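Orkberg Automation Users' Newsletter
June 2020

BENCH RULES: WHAT CHANGED, WHAT DIDN'T

Quick one this time, I'm writing it between two meetings and the second one has already been moved up on me.

The bench rules for two-arm cells are finally through. Version 2. Thanks to everyone who sent comments, all 100 of them, including the eleven-page one (you know who you are, Svyatoslav). Areeba Kakakhel did the merging and most of the arguing. If you run arms at Flelau or in the Khattak building these apply to you from now on. Fekar people, you have your own sheet, but Tamara Hladun wants the two to match by November, so read along.

What's new, in no particular order.

Cables. Biggest source of comments by a mile. Old wording was "cables should be tidy", which meant whatever you wanted it to mean. New wording: every cable on a moving arm gets enough slack for the full wrist turn, and you check the slack at both ends of travel before the first run of the day. By hand, slowly, power to the joints off. Loops above the wrist are fine. Loops that can catch a finger or the other arm are not. Loose wire on the tabletop goes in its own line on the start sheet: what it is, who put it there, does it stay. If you can't fill in the line, pull the wire.

Facing grippers. When both arms reach into the same area you set a minimum gap in software and you write it on the card at the bench. Not in a notebook at home. Mehwish Virk asked whether fingers open or closed counts for measuring. Open. Always measure open, tip to tip.

Speed. Cap is 200 mm per second while anybody is inside the tape, same as before. No exceptions for "just nudging it". We had a long thread about this and I'm not reopening it here.

Park rows. This is the new bit. Things waiting their turn go at the back, behind the working area, and the working area holds only what the current task uses. Bags and boxes at the back should be low enough that an arm going home doesn't brush them. Bags of small parts count as spill items, so closed if they close, and upright. Strings and chains of anything: keep the ends back from the working area, they creep forward when you're not looking.

Seams. If your bench is two tables pushed together, say so on the sheet, and say if one sits higher. Abla Harb found three cells where the height offset was never entered and the arm was told the whole surface was flat. Please check yours. Takes two minutes with a straightedge.

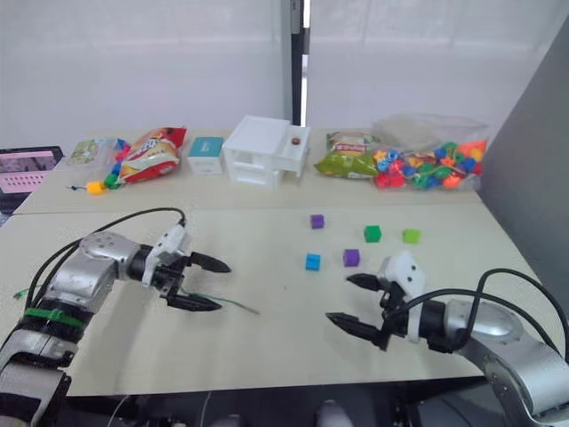

Cubes up front between the grippers, bags and boxes along the back. Note the seam where the far table starts.

Start sheet is the same form with four new boxes: cable check, gap, loose wire, seam. Please stop using the old form. We have 1,039 of the old ones scanned and I would like that number to stay where it is.

Who signs? Whoever is running the arms signs. Not the lead, not whoever was on before you. If you swap halfway through, new sheet. Yes it's annoying. Areeba's view is that a sheet signed by someone who's at lunch is worth nothing and I couldn't come up with a good argument against it.

Left out for now: rules for soft items. Snack bags, packets, anything that crinkles and slumps. Half the comments wanted a grip force limit and the other half said it depends on the finger. Serrated tips do one thing to a thin bag, flat pads another. Mehwish is collecting notes, send her what you've got, even if its rough. Photos of torn packaging welcome, please label which finger did it.

Also left out: partition panels. We don't have a rule on how close an arm can work to one. Svyatoslav is drafting something.

Questions go to Areeba, not me, I'm off from the end of the month. Printed copies are in the tray by the Khattak stairs. Take one per cell, not one per person, we ran out lsat time.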